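Masks on the Valovell shuttle, November onwards

mhendricks_s
Operator has dropped the mask rule but kept the 20 seat cap. Inconsistent.

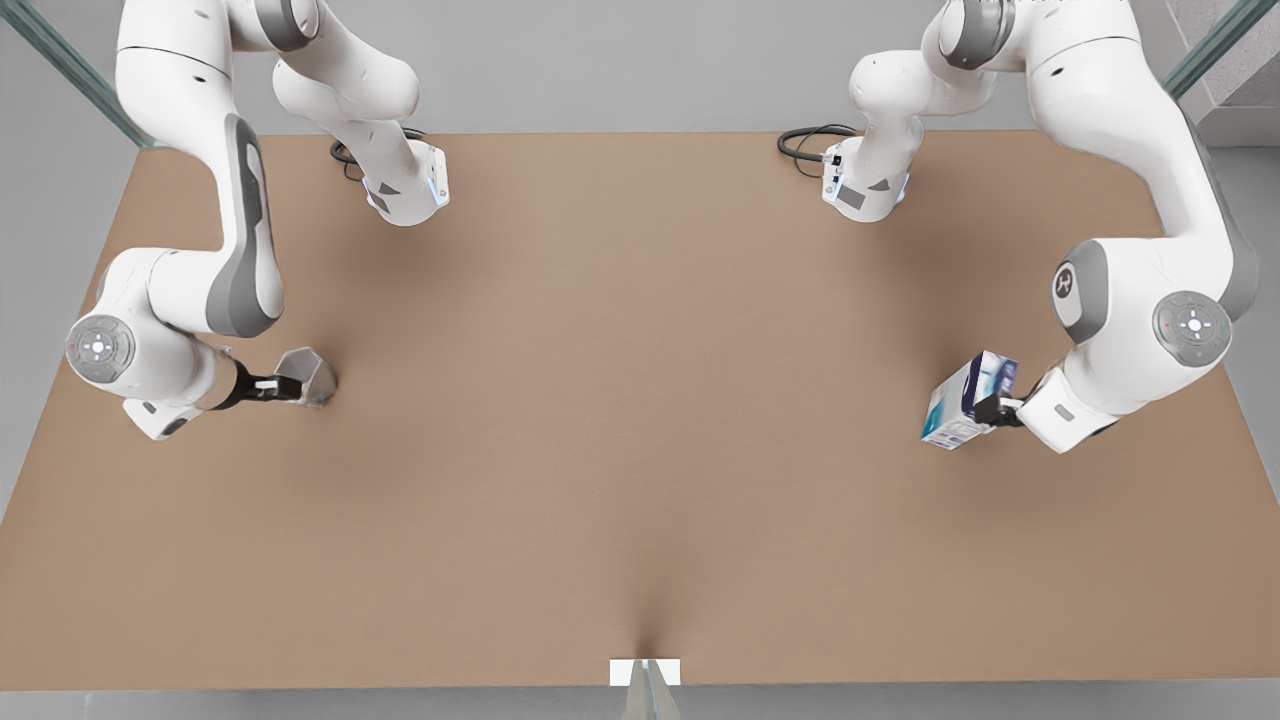

The cap was set for spacing. It should go too.

drorkari30
Disagree. The cap predates Covid. It was 18 before.

mhendricks_s
17, per the old timetable.
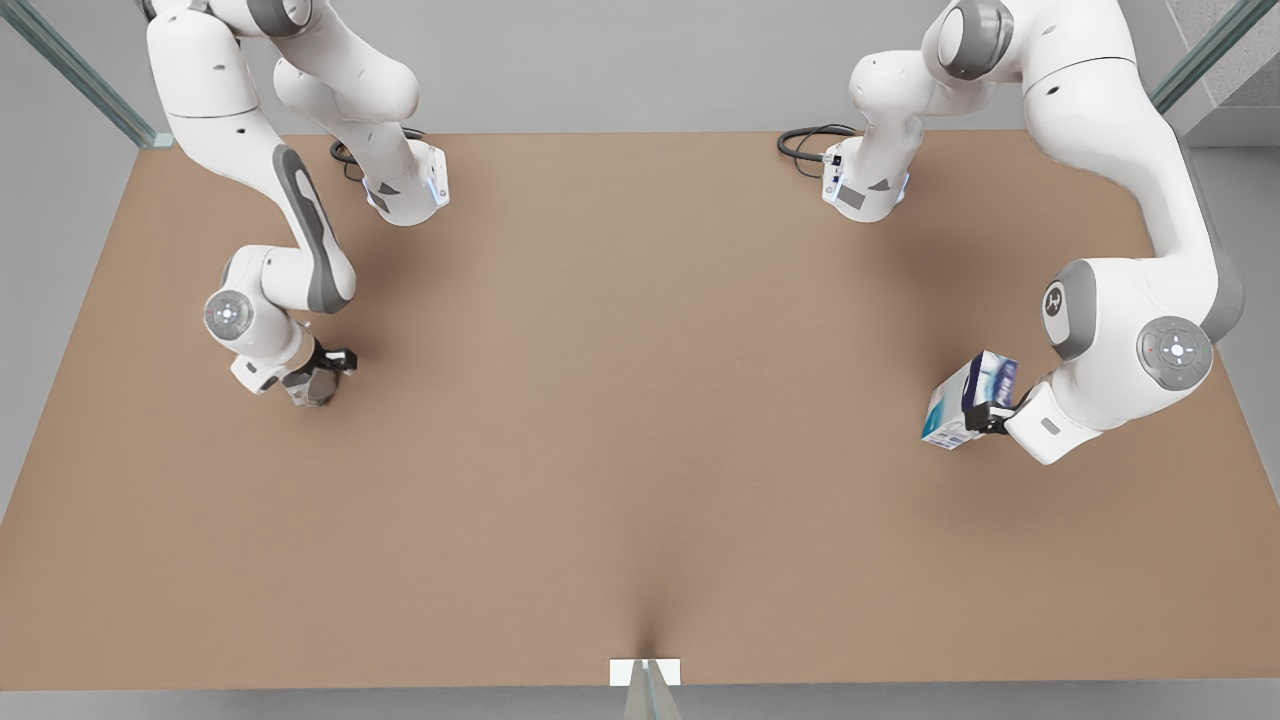 Two white arms over a tan table

margaux.sab
Both wrong. 18 seated, up to 30 with standing.

drorkari30
Source?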